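Kitchen Sink and Counter Questions
Lendness Shared Kitchen, updated 2023-08-17

Do I have to wash my own dishes?
Yes. We looked into alternatives and they all involved somebody else washing your dishes.

Can I leave something to soak?
Up to 16 minutes. Past that it stops being soaking and becomes a sculpture. If the lasagna dish needs all night, it can spend the night at your place.

Which basin is for what?
Wash on the left, rinse on the right. The left one is bigger, so pans go there. Small cups tend to migrate to the right-hand basin and settle by the strainer, where they're easy to miss until someone drops a skillet on them. Please look before you put anything heavy down.

Why does the steel always look streaky?
Hard water. The sink can be perfectly clean and still look as if it has been crying. Wipe it dry with the yellow cloth and hang the cloth over the front edge when you're done. A cloth left in a wad at the bottom of the basin will have a smell by morning, and the smell will have a personality.

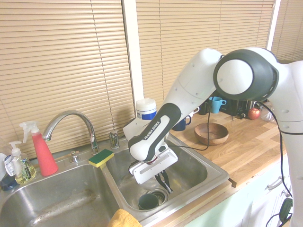 The sponge goes on the divider between the basins. It has a yellow side and a green side. Green is for pots and anything burned on; yellow is for glasses, mugs and whatever you'd be sorry to scratch. We replace it every 8 days, sooner if it has been used on the floor, and we can tell when it has been used on the floor.

How much dish soap should I use?
One pump. Two for a roasting pan. If the foam reaches the faucet you have passed the recommended amount.

Can I cut directly on the butcher block?
No. It cost $2699 fitted, and we'd like it to outlive the lease. Cutting boards are in the tall cupboard. Wipe up spills right away — beet juice especially — and don't park wet pans on it.

Is the wooden bowl for anyone?
It's for fruit. You may add fruit and you may take fruit. Keys, batteries and receipts go in the drawer with all the other keys, batteries and receipts. Wash the bowl by hand and dry it. It does not go in the dishwasher at the Brivura annex, however nicely the dishwasher asks.

Whose mugs are those at the back of the counter?
If you don't know, they might be yours. Unclaimed mugs join the general supply at the end of the month. We did this in April and gained a very good soup mug.

The drain is slow. What now?
Empty the strainer into the trash first. That fixes it most of the time. If it doesn't, leave a note on the Akell board and use the other basin. No drain chemicals, please.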